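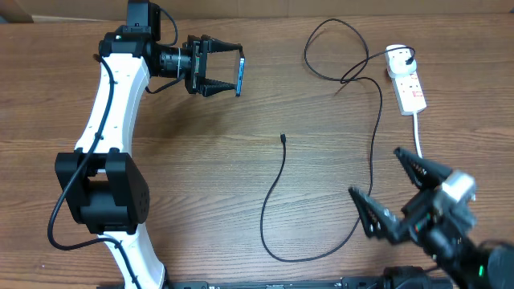
Two-arm bench and a phone charging task: what rules do you all follow?

Posted by Broltholm

Hi everyone, and thanks in advance for your patience with a long post. We have a small bench with two arms on a shared rail, and the task we're working on is plugging a charging cable into a phone. One arm handles the phone and the other deals with the cable. It's a lovely little job to watch, but now I've been asked to write up some house rules before the new folks join us in August, and I'm finding that most of what we do lives in people's heads!

My main worries are the power strip, which sits on the same table the arms work over, and the phone itself, which is on and has a battery in it. How hard should a gripper be allowed to squeeze a thing like that? And should the strip be up there at all? I've read a few general safety guides and they all seem to have big fenced-in factory machines in mind. I'd love to hear what smaller benches do in practice.
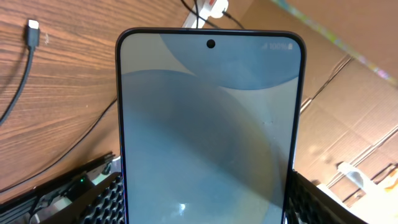 Skullville

Keep the force limit in the controller settings and not in somebody's script. We had ours in the script and it got commented out. Also no swollen or cracked phones, ever, and somebody stays in the room while one is on charge. That's pretty much our whole list.

Marina Drakos

What a nice question, and please don't feel bad about it living in people's heads, ours did too for the longest time. I'll tell you what we ended up with, and you can take whatever suits you.

Start with the strip. I would get it off the table if you can, or at least fasten it down outside the reach of both arms, and I do mean the full reach with the fingers open. Move each arm by hand through its range and put tape on the wood where it ends. Then give the strip another 6 inches past the tape. The switch for the arms should be somewhere you can hit without leaning over the bench.

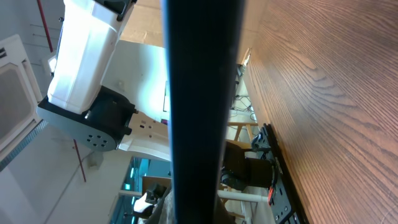
Cables are the next thing, and they're what I nag people about most (ask anybody here). Every cable that runs along an arm gets tied down at the joints with enough slack for the full bend, and we look those ties over after every 40 runs. Anything loose on the table that isn't part of the task goes in a drawer. If you do the check at the same time each day, say right before lunch, it gets to be a habit and people stop grumbling.

For the phone, go gentle and work upward. Begin with the lowest grip that will hold it, lift it just a little over something soft, and write down the setting that worked. Hold it by the long sides, keep the fingertips off the glass and away from the buttons, and check the pads on the fingers for grit.

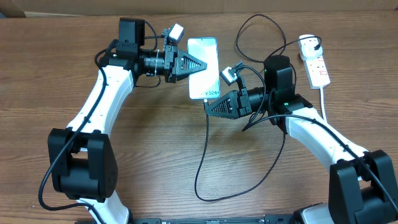
When both arms are in close like that, we run at slow speed for the first 12 tries of any new program, with 2 people present, one at the keyboard and one at the stop button. The person at the button doesn't do anything else, and that includes answering messages! If the plug doesn't go in, the arm should back off and stop. Don't let it keep pushing, or you'll be shopping for a new port.

Print the whole thing on one page and hang it by the bench. Ours was much longer to begin with and I don't believe a soul ever read it.

Broltholm

Thank you both, so much. I'm moving the strip this afternoon and the tape idea is going straight on the page. Marina, do you go back to the slow runs when you only swap the phone for a different model, or just when the program changes?

Marina Drakos

Both, I'm afraid. A different phone means a new grip setting, so we treat it like a new program.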